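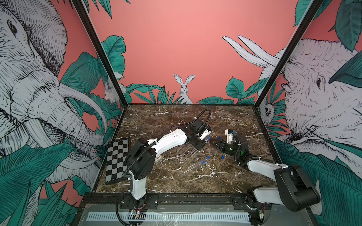
Two robot arms above a dark brown marble tabletop, with a pink mural of animals and tropical leaves.

FOR IMMEDIATE RELEASE
November 2024

Hondberg Film Office Opens Applications for Urnano Short Film Grants

PRUMDALE – The Hondberg Film Office is now accepting applications for the second round of the Urnano Short Film Grants, which support actors, writers and directors making their own short films in Prumdale and the surrounding county. Applications close on the last day of February.

Each selected project will receive a grant of $2,000 toward direct production costs. Eligible costs include crew wages, cast wages, equipment rental, location fees, insurance, meals and post-production sound. Grants may not be used to pay festival entry fees or to settle debts from an earlier production.

The program is open to applicants aged 18 and over who have lived in the county for at least one year. Films must run no longer than 15 minutes, including credits, and at least half of the shooting days must take place within the county. Fiction, documentary and animated projects are all eligible. Applicants who work mainly as actors are encouraged to apply as lead producers, and no previous producing credit is required.

The Film Office has made two changes to the program following comments from applicants in the first round. The written statement has been shortened to 700 words, and a full shooting script is no longer required at the first stage. Applicants may submit a treatment and a one-page budget. Those invited to the second stage will have four weeks to provide a script, a shooting schedule and letters of commitment from their principal cast.

Completed films will be shown to the public at the Szénási Theater in downtown Prumdale. The theater, which seats 349, reopened last year with a new screen and projection system. Admission to the Urnano screenings will be free, with seats reserved in advance through the theater box office. Filmmakers keep all rights to their work and may submit it to other festivals before or after the Prumdale screening.

The Film Office also maintains the county's directory of local cast and crew, which now holds 2,386 listings. Grant recipients will have full access to the directory and may post casting calls and crew notices at no charge. Performers and technicians who wish to be listed can register through the Film Office website at any time of year. Listings must be renewed annually.

Applications will be read by a panel of working film professionals from outside the county. Decisions are final, and written comments will be sent to all applicants who reach the second stage.

Guidelines, budget forms and answers to common questions are available on the Film Office website or in person at its Prumdale office during regular business hours. Large-print copies are available on request.

About the Hondberg Film Office
The Hondberg Film Office issues filming permits, assists visiting productions with locations and local hiring, and supports resident filmmakers through grants and training.

Media contact: Communications Department, Hondberg Film Office, Prumdale

###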